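Search this site
Enter keywords

Makico Guesthouse Refit: Progress Report for July
By Fanni Lakatos

The bedrooms are where most of your money went this period, so I'll begin there and leave the boiler for a stronger moment.
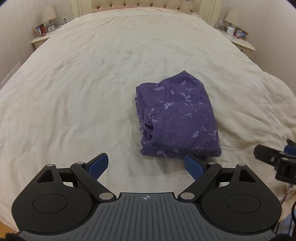
Of the 8 bedrooms in the Nilalau wing, five are finished, two are waiting on curtains and one is still full of doors. The old bedspreads have gone to Vieira for mending. They came back once already, mended beautifully and belonging to somebody else.

Piroska Magyar has taken over the folding and tidying routine. Clothes left out on a bed now get folded and placed on top of the covers, where guests can find them. The former system was a chair in the hallway, and it served us for longer than I care to put in writing. Thắng Đặng timed a full room at 40 minutes from door to door. We had promised you 30. I would blame the stairs, but they were there when I wrote the proposal.

Spending on linens stands at $2,501, one dollar over the line you approved. Irén Sárközi has offered to cover the difference, on the condition that she is thanked in this report. Thank you, Irén.

Still open: the Clillen order for spare pillowcases, short by 2 sets, and the question of who decides when a bedspread counts as smooth — Piroska and I have different standards, and hers are winning.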